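Kitchen and Bar Staff for a New Food Hall in Orstead

Lelov Yard will open in Orstead in December, and we are now looking for people to work with us. The building is the former bus garage behind the market square. Inside there will be a long bar, four small kitchens and tables for eating together. Outside is a covered courtyard, where guests can sit with their dogs and where we plan to have music on some evenings.

The project belongs to Kravets, a family company which has run the bakery café on Lodent Street for 18 years. Many of you know us from there. The café stays open as before and its team is not changing, so all the jobs in this advertisement are new ones.

Which positions are open

Bar staff, full time and part time. You will pour beer and cider, make simple mixed drinks and coffee, take payments and keep the bar clean. We have a short list of drinks and we change it every month. Experience is welcome but we can teach you. You must be at least 18 years old.

Kitchen assistants, full time. You will prepare vegetables, wash up, receive deliveries and help whichever kitchen is most busy. After half a year it is possible to move to a cook's position if there is a free place.

Cooks, full time. Two of the kitchens are run by ourselves. One makes dumplings and soups, the other makes grilled food and flatbreads. For this position we ask for a minimum of one year in a professional kitchen. A food hygiene certificate is necessary, but if yours is no longer valid we will pay for the renewal.

Courtyard host, part time, evenings only. You will greet the guests, find them a seat, carry blankets and clear the tables. In the winter months this is a cold job and good shoes are needed. We provide a warm jacket.

Hours and pay

The hall will be open from noon until 11 in the evening, and until midnight at weekends. Kitchen shifts begin at 9 in the morning. A full-time week is five shifts, and you will receive your rota 3 weeks before it starts. We do not use split shifts.

The pay before tax is 2,176 a month for kitchen assistants and full-time bar staff. Part-time staff are paid the same rate by the hour. Cooks start higher, according to their experience, and we will tell you the amount before the trial shift. Tips from cards and cash are put together and divided equally by hours worked, also for those who wash up. Every shift includes one hot meal and soft drinks. 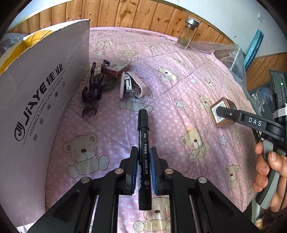
The trial shift lasts four hours and it is paid, also if we do not continue together. Please bring closed shoes and, if you are a cook, your own knives if you prefer them. Aprons and shirts you will get from us. The trial shifts will be held in the café kitchen, as the new building still has no gas.

Languages

Between ourselves we speak a mixture of languages. For the bar and the courtyard you should be able to talk comfortably with guests in English. For the kitchens it is enough to understand basic instructions and the allergy information, which we go through together before each service.

How to apply

Please write us a short letter, half a page is plenty, and say which position you want and from when you are free. Add a CV if you have one. You can leave it at the till of the café on Lodent Street any day before 4 in the afternoon, or send it through the contact form on our website with the word "Yard" in the subject line. We do not need a photograph.

We read the letters as they arrive and we answer all of them, normally inside two weeks. If you want to share a position with a friend, write one letter together and explain how you would like to divide the days.

Small traders who are interested in one of the two remaining kitchens should not use this form. There is a separate page with the conditions of rent and the floor plan.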